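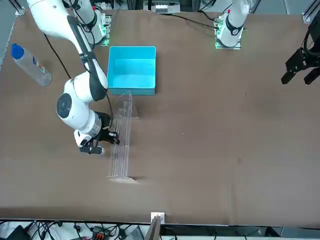 Visits > Labs and Workshops > Mikau

The Mikau building takes visitors twice a year, and I went to the April one. The site tests water samples for towns and farms in the Mirura valley. Over 2,000 samples come through in a month, and until last year every tube was picked up and put in a rack by hand.

Two robot arms now share a table for that job. Our group of visitors stood behind a line of tape and asked questions of the technician on duty. She said the arms are slow next to a trained person. On a good shift they get through 448 tubes, and the best anyone did by hand was 543. The difference is that the staff no longer do it all day. Sore wrists were the main complaint in the old setup, and two people had moved to other jobs over it.

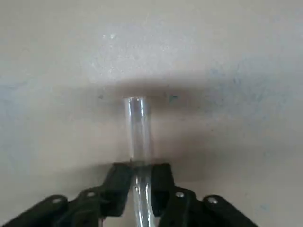
A clear tube held upright between the finger pads.

The work has changed more than I expected. Loading used to be the first job a new hire learned. New people now start on checking results, which takes longer to teach, and the evening crew has gone from four to three. The fourth moved to the Solberg office and drives over when something jams. One technician told us she missed the quiet of loading and did not like being paged by a machine during lunch.

The tour takes 80 minutes and ends in the canteen. Parking is on the Mikska side, and the gate closes at 5 p.m.

Contact | Copyright Mikau Visits | Back to top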